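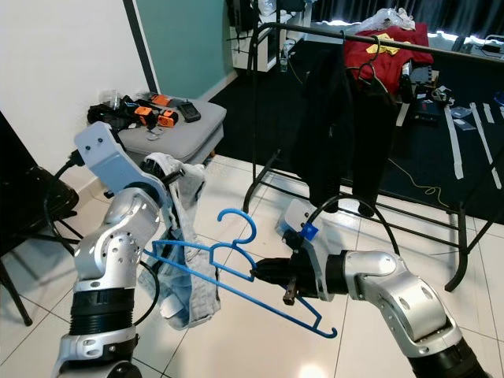 Capítulo 6
El cuidado de las fibras en casa

La ropa que usamos cada día pasa más tiempo guardada que sobre el cuerpo, y sin embargo casi todos los manuales hablan solamente del lavado. En este capítulo vamos a estudiar el ciclo entero de una prenda: lavado, secado, planchado y almacenamiento. Conviene pensar en objetos muy comunes, como una prenda vaquera azul claro, ya desteñida y arrugada, y una percha de plástico azul. Entre las dos cosas existe una relación que el estudiante debe aprender a mirar con atención: el peso del tejido, la forma del apoyo y el tiempo que la tela queda suspendida.

El algodón es una fibra de celulosa. Absorbe bien el agua y se arruga con facilidad, porque los enlaces entre sus moléculas se rompen con la humedad y se forman otra vez en la posición en que la tela se seca. Por este motivo una prenda que se seca doblada conserva el pliegue, y una que se seca colgada queda más lisa. La lana se comporta de manera distinta: es una proteína, tiene elasticidad propia y, si se cuelga mojada, se alarga por su mismo peso. Las fibras sintéticas absorben poca agua y se secan rápido, pero el calor excesivo las deforma.

El tejido vaquero merece una mención aparte. Es una sarga de algodón en la que tradicionalmente los hilos de urdimbre están teñidos con índigo y los de trama quedan sin teñir. El colorante se deposita sobre todo en la parte exterior del hilo — no llega bien al centro — y con el roce y los lavados va apareciendo el núcleo blanco. A esto debemos el aspecto gastado que muchas personas aprecian.

En la sección 6.1 se explica cómo leer la etiqueta de composición. En la 6.2 se comparan los métodos de secado, con una práctica en la que cada grupo recibe una muestra de 400 gramos de tela, la moja, la escurre a mano y la vuelve a pesar. La 6.3 está dedicada a la plancha y la 6.4 al armario: perchas, cajones, humedad y polillas.

Antes de continuar, repase el vocabulario siguiente: urdimbre, trama, sarga, gramaje, encogimiento, apresto. Los términos se definen en el glosario, página 306.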